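**Ticket: grasp width estimate wrong on foam net, kitchen set**
Component: perception / width head (Nelitz)
Status: open, was closed, reopened by me
Priority: someone set this to low. I've put it back to medium.

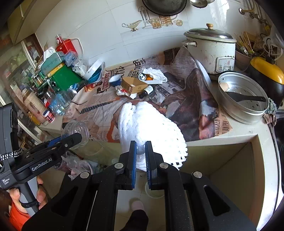 *Foam net between the jaws, kitchen counter. Middle of the net is blown out.*

**Summary**

Nelitz reports the gripper as closed on an object when the jaws are open and the net is only in front of them. It does this on frames like the one attached. The width trace then goes flat, the segmenter takes the flat part for a hold, and we get a grasp label where there is no grasp.

The ticket was closed in September with "fixed by retrain". I don't think it was. The retrain moved the average error and left this case where it was.

**What I ran**

- Drimberg replay tool, current main
- Nelitz width head, old weights and new weights
- 200 frames from the kitchen set, picked because the foam net is near the jaws
- Same frames through the old marker-based width code, for comparison

**Results**

With the old weights, 158 of the 200 frames came back "closed on object". With the new weights it's still well over half, and the confidence is higher, so our threshold now lets more of the bad ones through. That is a worse outcome for anyone downstream, whatever the loss curve says.

The marker code gets most of them right. It's slow, and it falls over when a pivot pin is hidden, but in the attached frame all four pins are in plain view and it had no trouble.

**Log, as I went**

10:40 -- Replayed the attached frame alone. Output: closed, object held. The gap between the blue pads is narrow but it's there, and you can see net through it. Repeated with temporal smoothing off. Same answer.

11:05 -- Suggestion in the channel was that the second gripper on the left confuses the crop. Reasonable idea, so I masked it out completely, arm and all. No change. Masked the clear containers behind its finger tip as well. No change. I'd like us to stop blaming clutter for everything.

11:30 -- Masked the newsprint cloth. Tiny shift in confidence, nothing you would act on.

11:50 -- Masked the bright middle part of the net. Output flips to open. Put it back, output flips back to closed. Did this on 50 frames and it flipped on nearly all of them.

13:15 -- Tried the other direction: left the net alone and pulled the exposure down in software. Doesn't help. The bright patch has almost no detail left in it, so making it darker gives you a grey patch with almost no detail in it.

13:40 -- Looked at what the head attends to. It's hardly using the linkage at all. Most of the weight sits on the area just above the jaw tips. My guess is that it has learned "large pale thing at the tips means held", and the training set has plenty of pale things being held. I can't prove that from a heat map and I'd be wary of anyone who says they can.

14:20 -- Checked the Hầu exporter in case it was clipping highlights on the way out. It isn't. Values match the raw file.

**About the proposed fix**

The plan in the Zendville branch is to add more foam net clips and retrain again. I'm against doing that first, for these reasons:

1. It will probably make the numbers on this set look good, and tell us nothing about the next white object.
2. The validation split shares a kitchen with the training split. I raised this on the last ticket. The same rice cooker and the same wall tiles turn up on both sides, so a good score there doesn't mean much.
3. We already have a way to get width that works whenever the pins can be seen -- why are we asking a network to guess it from the object?

**What I'd do**

- Use pin geometry when all four pins are found, and fall back to Nelitz when they aren't.
- Write which one was used into the output, so the segmenter can treat them differently. At the moment it can't tell.
- Drop any hold label where both the start and the end come from the fallback, until someone has looked at it.
- Re-split by kitchen before the next set of results is posted.

The first item is up on a branch. It adds 2 ms a frame on my machine. I haven't tried it on the small box, and I'd expect it to be slower there.

**Still unknown**

Whether clear plastic does the same thing. There's a lot of it in this kitchen and I haven't got a clean batch with it at the jaws. Please don't close this on foam alone.

Also unknown is how many labels already shipped are affected. The exporter doesn't keep the confidence values, so they would have to be run again from raw. Opening a separate ticket for that.

**Reopen note**

If this gets closed again, attach the per-frame output for the 158. A mean error isn't enough.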